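Courses > Surface Finishing > Unit 6 > Handout: Reflectance and gloss of coated work surfaces

Reading time: 4 min

Unit 6 handout. Reflectance and gloss of coated work surfaces

Prepared by Amos Alcantara for the February session. Read sections 1 to 4 before the lab. Section 5 is needed only for the written report.

1. Terms

Light that reaches a coated surface is reflected, absorbed or transmitted. For an opaque panel the transmitted part is zero, so reflectance and absorptance add up to one.

Specular reflection leaves the surface at the mirror angle. Diffuse reflection leaves in all directions. Every real coating does both. A glossy white and a matte white can have nearly the same total reflectance and still look quite different on a bench, because the glossy one sends a fixed share of the light into a narrow cone.

Gloss is a measure of the specular part only. It is reported in gloss units (GU) at a stated angle. A gloss value without an angle is incomplete and will be marked as an error in the report.

2. Where the two parts come from

The specular part comes from the top of the film, where light passes from air into the binder. Its size depends on the refractive index of the binder and on the angle of incidence. For a binder with an index of 1.5, about 4 percent of the light is reflected at normal incidence. The share rises slowly up to 60 degrees and steeply beyond that.

The diffuse part comes from inside the film. Light enters the binder, is scattered by pigment particles and leaves again in a random direction. White pigments scatter well because their index is much higher than that of the binder. Rutile titanium dioxide has an index near 2.7.

Making a coating matte does not remove the reflection at the top of the film. It roughens the film so that this light is spread over a wide range of angles. Silica is the usual flatting agent. Particles slightly larger than the film can bury give the strongest effect, but the surface then holds dirt and burnishes under rubbing.

3. Choice of angle

Start every measurement at 60 degrees.

Between 10 and 70 GU, keep the 60 degree reading.
Above 70 GU, repeat at 20 degrees.
Below 10 GU, repeat at 85 degrees.

The 85 degree setting separates matte panels that all read 2 or 3 GU at 60 degrees. It also has the longest footprint on the sample, so the panel must be flat. A slight bow gives a low reading that looks like a real difference in the coating.

4. Lab procedure

Panels are in the Orumdale cabinet, sorted by batch. Handle them by the edges.

Calibrate the meter on the black glass tile. Check the zero. Wipe the panel with a dry lint-free cloth and wait one minute. Take readings at three places along the long axis, then turn the panel 90 degrees and take three more. Record all six. If the two directions differ by more than 10 percent of the mean, the coating was applied with a direction – usually roller or brush – and both means must be given.

Do not average readings from different angles. Do not clean the Skov panels with solvent; the topcoat softens.

5. Worked case: the Bustthorpe and Nemcombe panels

The two sets were made with the same white base and differ only in flatting agent. Total reflectance was measured with an integrating sphere, specular part included. The detector counts were 3,877 for Bustthorpe and 3,571 for Nemcombe, with the dark count already subtracted. The ratio is 3,571 / 3,877 = 0.921, so the Nemcombe panel returns 7.9 percent less light than the Bustthorpe panel.

A difference of this size can be seen side by side but is hard to judge with one panel alone. It should not be put down to gloss. Both parts of the reflection are collected by the sphere, and a change in the split between them leaves the total almost unchanged. Look for a cause in the film itself: lower pigment loading, a thinner coat over a gray primer, or poor dispersion.

Film thickness was 106 micrometers on the Bustthorpe set. The Nemcombe thickness is left for you to measure. State it before you propose a cause, and give the position of each reading on the panel.

For bench tops under even lighting, low gloss is normally preferred. The veiling reflection is spread out and edges of objects stay easy to see from most viewing positions. 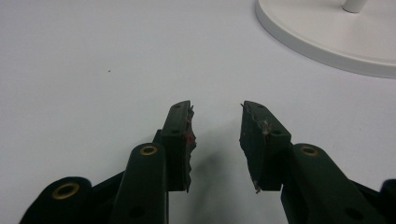 The same reasoning applies to wall paint, though viewing angles are closer to grazing along a corridor and the 85 degree value matters more. A wall that reads 3 GU at 60 degrees can still show a clear sheen from the far end. Report both values for any coating meant for vertical use.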